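Mostport lab visit, 21/07/2019

Got in late, parking a mess. Straight to the Mustix bench, toy kitchen stuff and one arm.

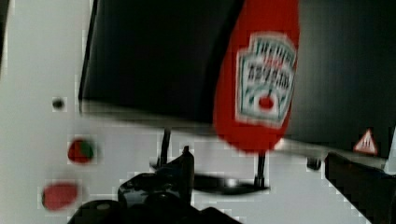 The idea: no hand-written steps. They train on 2,891 recorded demos, then test on layouts it never saw. Wrist view plus overhead, both go in. 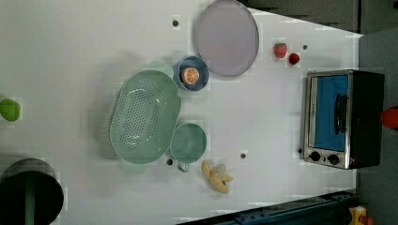 Asked what happens with the wrist view off. Scores drop alot, mostly on grasps. Paper due in August.

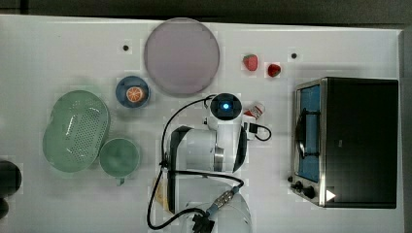 Next run uses 14 new layouts. Didnt get the slides, will chase them. Then off to Brotex.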